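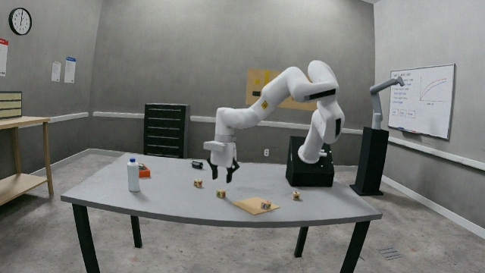 How often does the arm in the Skurnia cell need to be sent back to its home pose? We send it home at every scene reset, and again any time a base or gripper setting is changed.

# Setting Up and Maintaining the Skurnia Cell

Ieuan Hopkin and Tudur Jenkins
Jan 16, 2024

## Background

Skurnia is a simulated tabletop cell. It has one white arm on a black base, a two-finger gripper, a large gray table, a tan mat and four small patterned cubes. We took it over in July from the group before us. Their notes covered the grasping code but said very little about the cell itself, so most of our first month went into getting it to load the same way twice.

Tudur worked on the arm and gripper. Ieuan worked on the table, the loose objects and the reset script, which we call Previk.

## Base and table

The base was saved in the old scene file as a free body with a very high mass. On long runs it crept across the tabletop, and every reach came out a little short. We replaced this with a fixed joint between the base and the table.

After that change the arm has to be loaded in this order:

1. Load the room and table.
2. Load the base and lock it.
3. Load the arm with the motors off.
4. Turn the motors on and move to home.
5. Load the mat, then the cubes and other loose objects.

If the motors are turned on before the base is locked, the first move throws an error and the scene has to be closed and opened again.

## Gripper

The two fingers had separate limits in the old file, and one of them closed further than the other. We gave both fingers the same limits and set home to fully open. We also raised the home height after a fingertip clipped a cube on reset.

Finger friction is still set by hand. A value that holds a cube well makes it stick when the fingers open. The current value is a compromise and should be checked again if the cubes are ever changed.

## Reset script

Previk opens the gripper, lifts the wrist, moves the arm home and puts the cubes back. The first version moved the cubes while the arm was still in motion. We added a wait of 32 simulation steps after the arm reports that it has stopped.

We ran 500 resets in a row on the final version. Thirteen ended with a cube out of tolerance. All of those had the cube placed partly over the edge of the mat, where it tipped as it settled. We have not fixed this. The script now writes the seed to the log so the case can be replayed.

## Routine checks

Before each session:

- Open the scene and confirm that the base joint is locked.
- Run one reset and compare the joint angles with the saved home pose.
- Open and close the gripper with nothing in it.
- Copy the log to the Villen folder.

The log is overwritten at startup, and we lost two sets of results before the last check was added.

## Remaining work

The bottle on the table still uses a plain box as its collision shape. The arm stops short of it on some paths. Tudur has a better shape ready, but it has not been tested with Previk.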